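Gelenke bei 16-cm-Figuren ausgeleiert – was nehmt ihr?

Forum > Sammeln & Spielzeug > Actionfiguren > Pflege und Reparatur

wackelknie_west
Hallo zusammen, ich lese hier schon ewig mit und muss jetzt doch mal selber fragen. Ich habe mir im Februar eine Kiste gebrauchte Figuren aus der Morkeo-Reihe geholt (die mit 16 cm, nicht die kleinen). Der Zustand ist eigentlich super, Bemalung fast wie neu, Zubehör größtenteils dabei, ich hab mich total gefreut! Aber die Hüften und Knie sind bei mehreren so locker, dass ich sie nicht mal ohne Ständer hinstellen kann. Eine fällt mir jede Nacht aus dem Regal und nimmt die Nachbarn gleich mit. 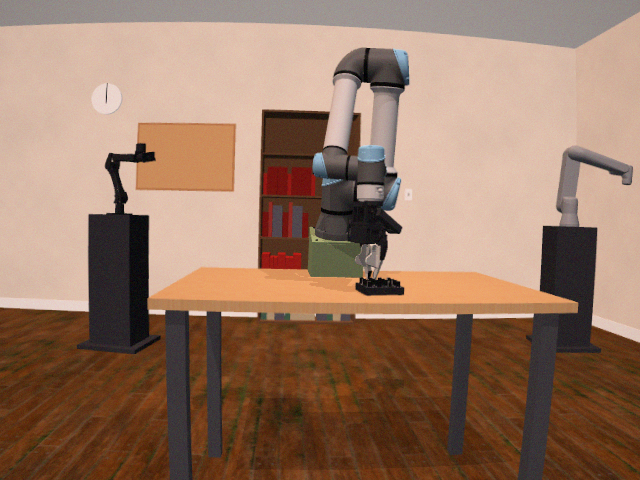
Gerendert: Roboterarm am Tisch mit Holzplatte

Gelesen habe ich von Bodenwischpflege, klarem Nagellack und Sekundenkleber. Vor dem Kleber habe ich ehrlich gesagt Schiss, ich sehe mich schon mit einem Ritter dasitzen, der sein Knie nie wieder beugt. Außerdem kleben zwei Umhänge so komisch an den Fingern, wenn man sie anfasst. Gehört das zusammen oder ist das ein anderes Problem? Verkaufen will ich nichts davon, die sollen einfach nur stehen bleiben. Danke schon mal!

tante_gelenkig
Willkommen! Finger weg vom Sekundenkleber, wenn du das noch nie gemacht hast. Ich habe mir damit mal eine Schulter ruiniert und die Figur gab es danach nirgends mehr einzeln.

Ich nehme seit Jahren klare Acrylpflege für Böden, die Hausmarke von Nillby tut es völlig. Einen Tropfen mit einem feinen Pinsel ins Gelenk, ein paarmal hin und her bewegen, damit sich das verteilt, dann hinlegen und über Nacht in Ruhe lassen. Zwischendurch einmal ganz leicht bewegen, sonst sitzt es am Morgen fester als gewollt. Bei richtig schlimmen Hüften mache ich das 3 Mal hintereinander, immer mit einer Nacht dazwischen. Vorher unbedingt das alte Fett raus (lauwarmes Wasser, Spüli, weiche Zahnbürste), auf Fett hält das Zeug nämlich gar nicht. Und gut trocknen lassen, auch innen!

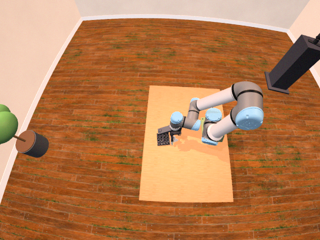 Kugelgelenke sind noch mal eine andere Nummer. Wenn man die Teile auseinanderziehen kann, erst mit dem Föhn anwärmen und dann gerade ziehen, nicht drehen. Auf die Kugel kommt eine dünne Schicht Acrylpflege, trocknen lassen, erst dann wieder zusammenstecken. Bei Scheibengelenken mit Raster bringt das alles wenig, da ist meistens der Zahnkranz abgenutzt und dann hilft nur ein Spenderbein.

Die klebrigen Umhänge sind was anderes, das ist Weichmacher, der aus dem Weich-PVC austritt. Abwaschen, mit ganz wenig Babypuder einreiben, Rest abpinseln. Kommt irgendwann wieder, aber man hat erst mal Ruhe. Und nicht in dichte Plastiktüten packen!

garkcombe_sammler
Ständer kaufen, fertig. Ich habe über die Jahre 2.780 Beiträge hier geschrieben und gefühlt die Hälfte davon war genau dieser Satz.

Na gut, noch was Brauchbares: bei mir stehen inzwischen 400 Figuren und ich repariere nur noch die, die ich wirklich oft umstelle. Alle anderen kriegen einen klaren Ständer mit Hüftklammer. Den Nagellack würde ich lassen, der kann den Kunststoff anlösen, je nachdem was drin ist.

wackelknie_west
Ihr seid klasse, danke! Der Ritter liegt jetzt frisch gewaschen auf dem Handtuch, Acrylpflege kommt heute Abend drauf. Ständer bestelle ich trotzdem mal mit – für die Hüften, bei denen das Raster knackt. Ich melde mich, wenn er steht.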